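Sorting the yellow shelves again

So I'm back at Miswood, and October has been all about the big black shells. I love these things! They're long and glossy with a point at one end, and they take up way more space than you'd think once you start putting them away. The yellow shelves are for the trays and the tote on the floor is for boxes, and I'd like it to stay that way until I finish this order for Rangel (800 pieces, send snacks). 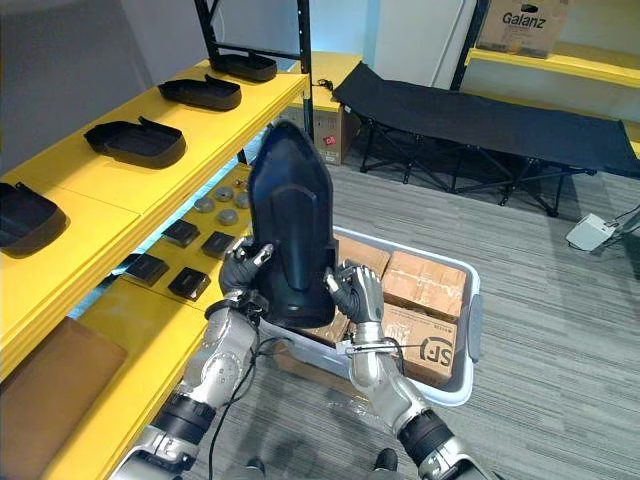 A shell, the tote and its cartons, and the yellow shelf

I'd been saving the cartons all month, so the tote fills up fast. Ward De Graaf wants me to flatten them. I want to reuse them, and I have the tape, so I'm winning.
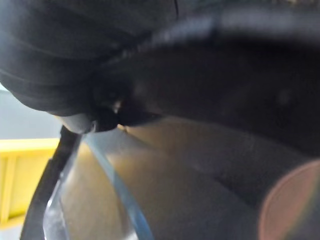

Dekulura Notes, Issue 227

My one rule for the shelves is trays on top, in a line, with a little gap so I can get my fingers in. The bottom shelf is for the small stuff, and I've stopped fighting

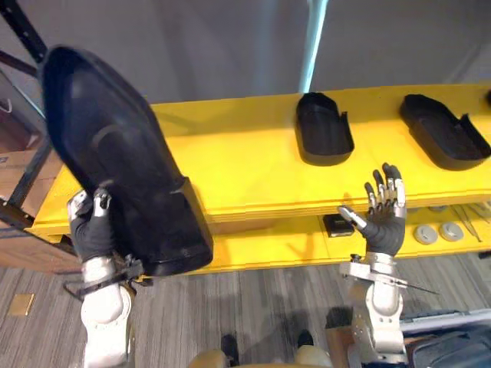 that, because every time I move the small stuff somewhere better I spend the next morning hunting for it. Next I want to wipe down the metal parts, which show every smudge (I use a plain soft cloth and go with the grain). 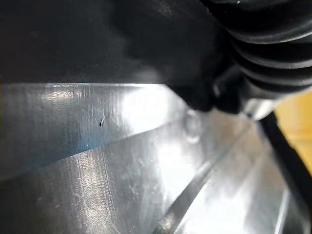
Do you stack the trays when you run out of room?
Only two high, and never with the shells on top. They scuff!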